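2023-02-24
By the Cestudley household study group

Search this site Enter keywords Go
Print this page | E-mail this article

4.2 Where things get put down

I went into this part of the study thinking people lose their keys because they're in a hurry. That was my whole theory, and I was pretty attached to it! Then I read through the diaries from the 86 households in Cestudley, and hurry hardly came up. What came up again and again was the landing spot, meaning whatever flat surface a person reaches first after walking in. We asked everybody to write down each search that lasted longer than 10 minutes, and by the end of March we had roughly 300 entries to sort (I did most of the sorting at my own kitchen counter, which has its own landing spot, and yes, I lost a pen in it).

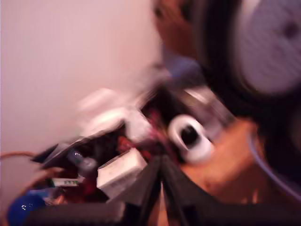

Figure 3. Small objects crowded together against a pale wall.

Mixed piles gave people far more trouble than big ones. A family in the Quintero apartments kept a huge heap of nothing but mail, and they could find a bill in no time. Put small things of many kinds together, though, and the eye has nothing to hold on to. Things with a strong edge do better, I think, and the large round shape with the nearly black rim in Figure 3 is a good case, easy to pick out even with so much blur. The little stuff next to it just runs together. Our diary keepers said much the same about their own shelves, and one wrote that she could always find the pan lid and never the batteries.

We also gave 30 of the homes a shallow Zulel tray and asked them to use it any way they liked. Most put it right on top of the old landing spot, so now they had a pile with a tray in it. I still find that funny. The homes that moved the tray closer to the door wrote fewer long searches, but they were also the tidier homes to begin with, so I wouldn't lean on that too hard. The Grarkanberg diaries, which I get to in 4.3, were kept by people living alone, and their piles behave differently.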